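Cuaderno de taller – jueves, 18 de noviembre de 2021

Sigo con la célula de electrólisis pequeña, la que llamamos Surora. Ayer Zuleica Prado cambió la membrana y hoy he repetido la curva desde el principio. A 300 mA/cm² la tensión se queda estable después de siete minutos, mejor que la semana pasada, pero el caudal de agua todavía oscila. Sospecho de la bomba – hay que mirar el filtro antes de culpar al sensor.

He guardado los datos como serie 429. Los dos primeros puntos no sirven, olvidé poner a cero el medidor de hidrógeno.

Ruwan Navaratnam pregunta si podemos enviar resultados a Hirnard para la solicitud de la subvención. Yo prefiero esperar. Piden el coste por kilo de hidrógeno y con una célula de este tamaño la cifra no significa casi nada. Además no está claro quién será dueño de los datos si paga Skustia la mitad. Ruwan lo consulta.

Pendiente: pedir juntas nuevas, limpiar el filtro, repetir a temperatura más baja. En enero, prueba larga.

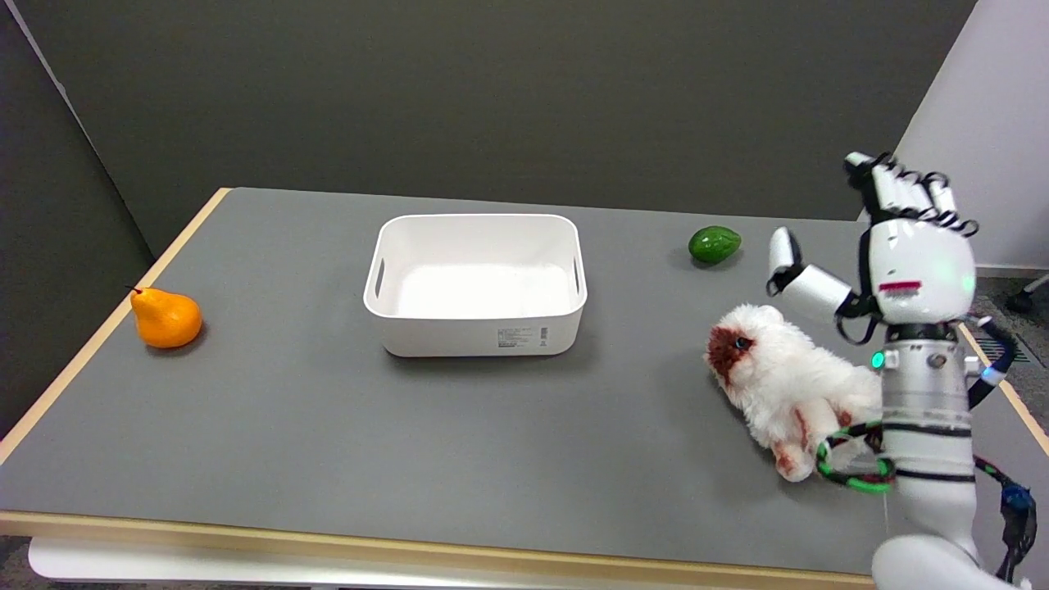

Mesa gris, con la caja blanca y la pera artificial.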